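So the vote closed on Wednesday and my ship lost. Again!

If you don't play Zusine, the short version is that the devs let us pick which hull gets built next, and this round it was between the Ludell (a tubby little salvage hauler), the Bolger (big, slow, basically a flying warehouse) and the Tedside, a racer with two guns and nowhere to put your groceries. Guess which one won. Everyone always votes for the shiny fast one and then moans in chat a month later that there's no decent cargo ship under 60 tonnes.

I'd been campaigning for the Ludell since May. I wrote a whole forum post about it, with 7 paragraphs on the tractor beam alone, and it got 30 replies, most of them from Tumelo Msimang arguing with me about fuel scoops. He's in my crew and he voted Tedside, the traitor. I'm still flying with him, but he can pay for his own repairs. 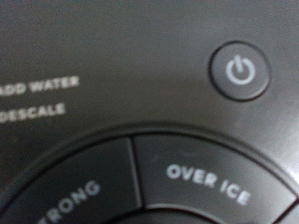
The power button on the coffee machine.

The results stream started at 5 in the morning my time and they spent ages on paint colours before getting to the numbers. The Ludell missed out by 290 votes. I reckon I could have found those if I'd bothered to post in the mining channels, where people have real opinions about haulers – lesson learned for next time.

What bugs me is that losing ships go back in the drawer and don't always come out again. The Bolger has been up for a vote before, and it came back this time with a smaller bay and an uglier nose. I'd hate to see that happen to the Ludell, which was pretty much right the way they sketched it.

Anyway, I'll probably still buy the Tedside. It does have a nice cockpit, and we need something quick for running parts out to the belt. Crew night is on as usual if anyone wants a seat in the old hauler.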